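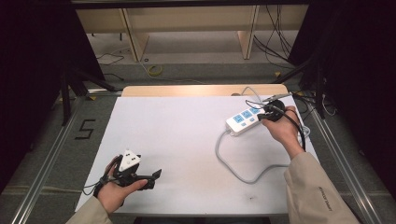

Ticket 683 – Power strip on the work table cuts out at one outlet
Status: Open, waiting on customer
Opened: September, 9:10 am
Product: Grorby three-outlet strip, supplied through Nakmont
The strip on our work table has started dropping power at one outlet, and I would love some help figuring out whether it's the strip, the plug or me. I'll try to give you everything at once so you don't have to drag it out of me, and I apologize in advance for the length! The strip is the white one with the blue outlets, three in a row, and the trouble is at the right-hand end, over where the black plug is. The gray cord comes out of the other end and makes a big loop across the table on its way to the wall, so please keep that in mind if you suggest moving things, because I don't have a lot of slack to play with once the strip goes anywhere near the back.

What happens is that I plug in, switch on, everything is fine, and then at some point the power at that outlet goes away. The longest it has held is 45 minutes. Sometimes it comes back if I nudge the plug (I know, I know, I've stopped doing that). The other two outlets have never given me a minute of trouble.

Nothing was spilled on it and it hasn't been dropped that I know of. The room is one of the smaller ones in the Van Leeuwen building, carpeted and dry, and the heat is sensible. We've had the strip since spring.

Reply from Nakmont Support, 10:25 am

Thank you for writing in, and please don't apologize for the detail. It saves us both a second round of emails. First, since the power comes and goes when the plug is touched, please stop using that outlet for anything you care about until we've sorted it out. A loose contact can get hot, and that's the one part of this we don't want to be relaxed about.

Could you go through the following when you have a quiet moment?

1. Turn everything off at the strip, then unplug the strip from the wall.
2. Take out whatever is plugged into the strip and look at the outlet that's been failing. You're looking for brown marks, soft or shiny plastic, or any smell. Please don't put anything into the slots.
3. Look at the pins on the plug. They should be straight and the same color all over.
4. Plug the strip back into the wall and try the same plug in the left outlet for as long as you can spare.
5. Try something small, a desk lamp is ideal, in the outlet that fails.

We'd also like to know whether you're using the outlet's own switch to turn things on and off, or leaving it on and using the switch on the equipment.
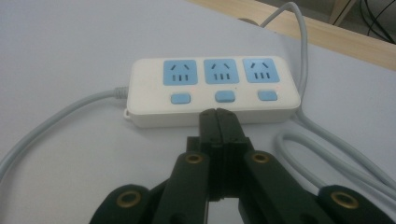
The reason we ask is that each outlet on that model has its own switch underneath, and a rocker that gets pressed many times a day can start to feel mushy or fail to click all the way over. If one feels different from its neighbors, that tells us a great deal. You can check this with the strip unplugged from the wall, and it really is just a matter of pressing each one a few times and comparing – trust your thumb.

Please also have a look at the cord where it enters the housing. It should sit snugly in its collar and not turn or slide.

Customer update, 1:40 pm 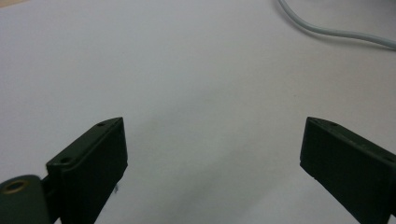 Lurkard

Well, I've had my lunch and cleared a decent patch of table, and I've been through your list in order. I even wrote it down on paper first, which I was rather proud of.

No brown marks, no smell, and the plastic looks the same at all three outlets. The pins on the plug are straight and clean. The cord feels firm where it goes in, and I couldn't get it to shift.

With the black plug in the left outlet it ran for 245 minutes yesterday afternoon. I should confess that was before I wrote to you, when I was poking at things in no particular order, but it does count, doesn't it? It never dropped once. The lamp in the right outlet this morning went off after 19 minutes. I hadn't touched it. I was across the room looking for my glasses.

Now the switches. The left and middle ones have a good sharp click. The right one feels lazy, for want of a better word. It goes down, but there's a soft spot about halfway, and if I press slowly it doesn't want to commit. And yes, I'm guilty of using that switch for everything. It's the one nearest my hand, and I must flip it every time I get up for coffee.

One other thing, which may be nothing. The black plug is a chunky round one and its cord likes to hang off to the right, so there's a bit of sideways pull on it unless I lay the cord down properly. Could that have done it, or made it worse?

Reply from Nakmont Support, 2:30 pm 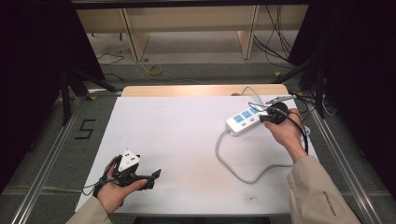
That was a very thorough job, thank you, and the afternoon run counts. Your plug has been fine in another outlet, and a different item has failed in the right one, so I think we can stop worrying about the plug. The soft switch is our best suspect. I can't completely rule out a tired contact inside the outlet, but since the two share a housing we'd treat both the same way, with a new strip. Please don't open this one up.

As for the sideways pull, it may have played a part, and it's worth avoiding either way. When you press a heavy plug in, hold the strip steady with your other hand and push straight until it's seated, then lay the cord on the table so it isn't tugging. Leave the supply cord in an easy curve like the one you have now. Please don't coil it up tightly under the strip to tidy it away.

To send a replacement we need two things from you:

– the code printed on the label underneath (unplug first, then turn it over)
– a delivery address, including the room if the Van Leeuwen front desk won't hold parcels

Until the new one arrives, leave the right outlet empty and put a bit of tape over its switch so that other people at the table don't use it. I'd be happier still if you could borrow another strip in the meantime. I'm leaving the ticket open until we hear from you.

Customer update, 3:05 pm

Lurkard

Tape is on. I'll turn it over for the code after I've finished what's running in the left outlet, if that's all right, and the front desk does hold parcels but only until 4 pm. Does the replacement come with the same length of cord? A little longer would be lovely if there's a choice.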